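4. What We Learned at the Open Day

We held the open day at our Noddale site on May 28, 2024, and I'll admit I spent most of the week before it worrying about chairs. The plan was simple enough. Visitors would come in through the loading side, hear a ten-minute talk on the Tustia folding project, and then try the hand-held grippers for themselves at one of the tables. We had run a much smaller version in February for the people at Isham, so we had some idea of which parts would drag (the talk, mostly).

By closing time we had 614 recorded attempts from 105 visitors, on top of the roughly 3,000 our own team had already made. Each visitor got the same short instructions: pick up the near edge, bring it over, let go, and stop when you're happy with it. We left "happy" undefined on purpose. Some people stopped after one pass and some kept fussing with a corner until we gently took the tool back – one man asked if he could come back after lunch and finish!

I had expected the visitors to be slow and careful, and a lot of them were the opposite. They squeezed early, often before the tips were anywhere near the cloth, and then pushed the closed fingers along the table. Our own people never do this anymore, so there was almost nothing like it in the data we already had. We kept these attempts in the set under their own label, and Section 5 looks at what happens when they are left out.

The Mizuno table had the longest line all day. We put the thin fabrics there, and those are the ones I would pick again for a demonstration, as people get drawn into them right away. 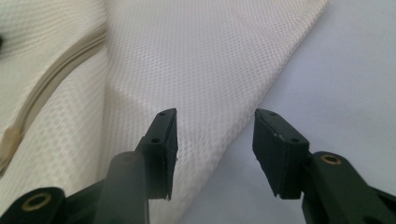
Figure 3. Open gripper fingers at a folded piece of white mesh.

Thin fabric asks for a decision before anything is touched, and that was the part visitors liked talking about. Do you go for a single layer or take the whole fold? With the fingers open near a long mesh edge like the one in Figure 3, both choices are still available, and the bare surface next to the cloth gives you something to judge the edge against. Several visitors told us they used that contrast more than the weave, which is so fine that they stopped noticing it. We have since added a question about this to the sign-out form – next time we'd like 500 answers to it, and a shorter talk.

Related items
Section 3: Table setup and visitor instructions
Section 5: Results with and without early squeezes
Tustia project notes: the February visit
Fabric list for the Mizuno table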